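The Two-Year Itch, and Why I Stopped Scratching It

Oct 16, 2022

My lease is up, and the nice folks at Nomgate have called twice to ask whether I'd like to slide right into another one. I told them I'd think it over, and I have (mostly while washing dishes), and I've decided I'm going to buy the car I already drive.

Now, I don't have anything against leasing. It got me into a Saven when I couldn't have handled the loan on one, and I loved knowing the repairs were covered. But I was paying 599 a month by the end, once you add the gap coverage and the tire plan I let myself be talked into back in June, and I'd gotten so used to it that I never sat down and asked what I'd have at the finish. A set of keys to hand back, that's what!

So I went over to Jostex, my little credit union, and asked them to price out a loan on the buyout. Their payment came in 143 lower than what I'd been paying, and I get to keep the thing when it's done.

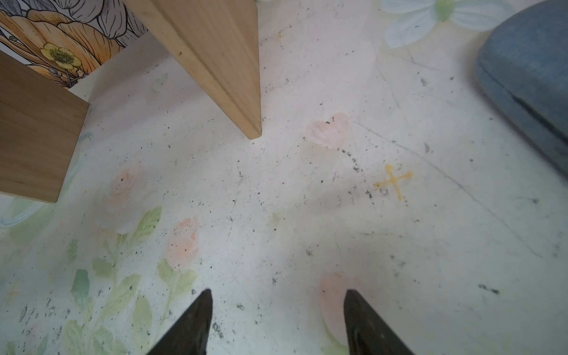
I know there are people who want a new car every couple of years, and bless them, somebody has to supply the rest of us with used ones. All I'd ask is that dealers put the buyout number on the same sheet as the new lease, in the same size print. I had to request mine by email, and then request it again.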